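Henarcombe prep room, bench notebook. Thursday, after late shift

Jar sorting, sim first, then Iris on the real bench if it behaves.

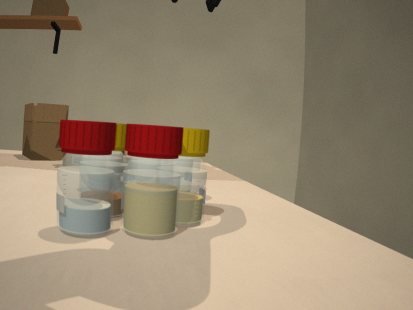 Start layout in sim. Red caps front, yellow caps behind. Fills at different levels.

Scene loads OK now. Job as agreed: reds to reagent prep, yellows to the returns box. Cap colour only, ignore contents. Kulkarni scripts still assume single row, so back left is the awkward one, hardly any cap to see from this side. Told it to clear the front pair first. Slower but fine.

Batch of 1000 overnight, seed 3069. Log is on the shared drive under Grandovetti, NOT the old folder. 35 fails. Most are the back pair getting nudged when a front jar comes out. 2 were grip slips on the ridged bit of the cap, need to look at finger width again. Clear walls also muddle the depth, it takes the jar behind for the one in front. Try top-down only tomorow.

People side, since it came up at handover and I said I'd write it down:
- evening prep is nearly all jar shuffling at the moment. If Iris takes that, evening person does labels and checks instead. Not fewer people, been told that twice, want it in writing
- whoever's on lates will need to know how to stop and restart it. Only days trained so far. Not fair on them
- wrists. Two of us had strapping on in July. Would be glad to see the lid work go too but thats a different job, don't promise it
- lates said they'd miss the quiet hour at the bench. Fair enough. Checks can be done sat at the same bench, ask about moving the screen

Still to do:
wider gap between rows, rerun same seed
ask days for the restart sheet, copy it for lates
cap colours under the real lights, yellow may wash out
book bench for first real run, mornings only until lates trained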